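Home | Notebook | Samples | People | Search

Filed under: Workshop notes / Adhesives

2026-03-06

Second try with the Holovko glue, the batch we opened in March. Mixed 155 g of resin and stirred for 5 minutes by hand. Fedir says the mixer puts too much air inside, and I agree after the last panel.

Spread on 14 strips of ash, clamped in pairs. Two pairs slipped when I tightened the clamps – I think I put the glue too thick near the ends. Marked them with chalk, will not use them for the pull test.

The room was colder than I like in the morning. I did not write down the temperature before starting, this is my mistake. Next time write it first.

Chathurika asks if we can compare with the Pumidico glue on the same wood. Yes, but we need strips from the same board, and from this board only short pieces are left. To ask Clondura for more of it.

Clamps stay closed until Monday. Please do not move the rack.

Still open: how to clean the spreader. Warm water is not enough – the teeth are already half full.
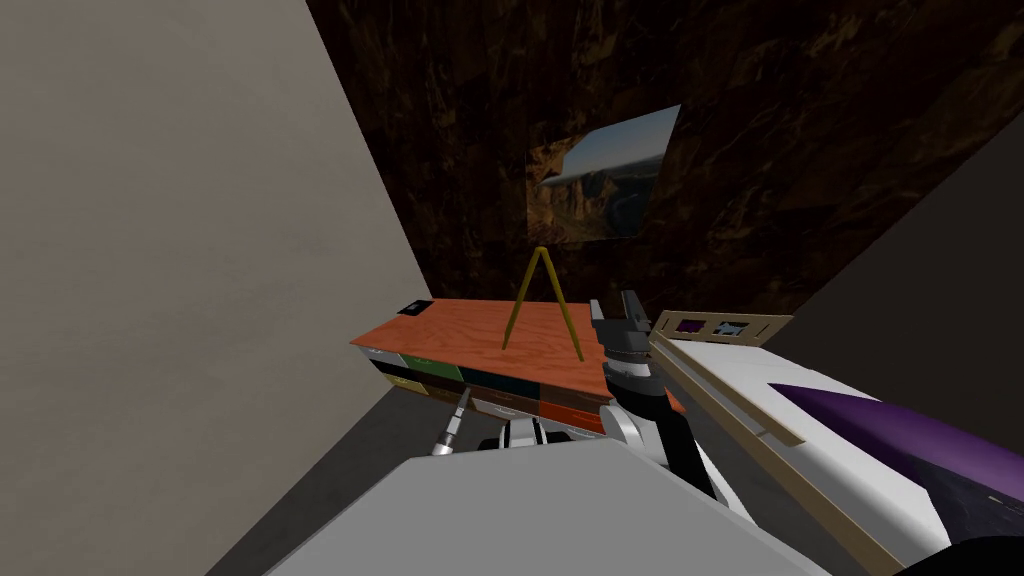 Brown back wall with the mountain picture, render.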